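Subject: Re: [robotics-club] Sorting task: start positions and scoring
From: Keabetswe Xaba
To: robotics-club list

Zanele Mathebula wrote:

> I read through the draft rules for the block sorting task and have
> two questions before my group starts writing code.
>
> First, the draft says the cubes start "on the table near the basket."
> How near? Our arm slows down a lot at full reach, and a cube by the
> back edge costs us more time than one next to the rim.
>
> Second, does a cube count if it is in the basket but still leaning on
> the side wall? The Perport group says yes, the draft says nothing.
>
> Zanele

Zanele,

Both points need to be fixed in the draft. Proposed wording is below. Please object on the list and not in the lab, so there is a record.

Start positions. The basket goes on the left side of the table. Red and green start outside it, one in front of the other, with green toward the wall. The gap between the basket rim and the red cube stays narrow on purpose. A planner that swings low will clip the rim, and I would like to find that out in February and not at the Mofokeng meet. Blue is the first cube to be placed in every run, then red, then green. The order is fixed for this round. Free order comes later if there is time.

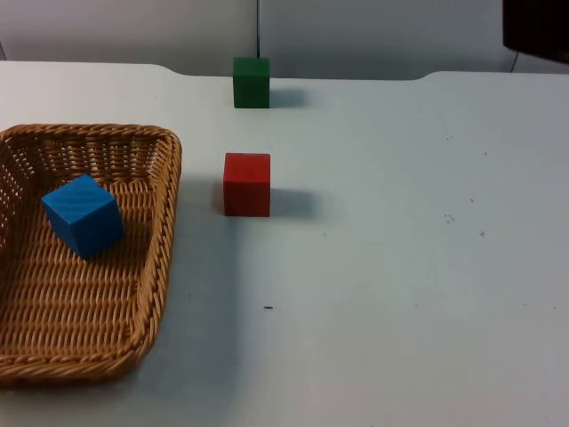
Scoring. A cube counts when it is inside the rim and the gripper has let go of it. Leaning is fine. Resting on top of the rim is not. Each group gets 8 runs, and the best 2 are dropped along with the worst 2, so a single lucky run will not carry anyone. If the arm moves the basket, finish the run and write it in the log. We will decide on a penalty once we know how often it happens.

Vision. Two groups reported that their color threshold for green fails toward the back of the table. I looked at the logs from Ceva and the cause is plain enough: the threshold was tuned on the red cube's position and then reused. Dark green has less margin than red does under the same light. Take your samples at the actual start positions, top face and front face separately, and mask out the shadows – they fall on white and are easy to pick up as an extra object if your minimum area is set low. The same goes for specks and smudges on the tabletop. Set a minimum area and leave it alone.

The basket weave is a separate problem. Depth readings on the basket floor are noisy, so do not use them to set the release height. Measure it once by hand and put it in the config file. The Trarkeck branch has a field for it, called release_z, in millimeters. If you release from too high the cube can bounce or roll and end up at an odd angle. It still scores, but it may take up the space you planned for the next one.

Time limit. The draft has 10 minutes per run. I would keep that for now. Zanele, if your arm is still slow at full reach after you raise the acceleration limit, send me the joint logs and I will look at them before we settle the number.

Comments on the wording by 8 p.m. tomorrow, please. After that I will merge the text into the rules file and tag it.

Keabetswe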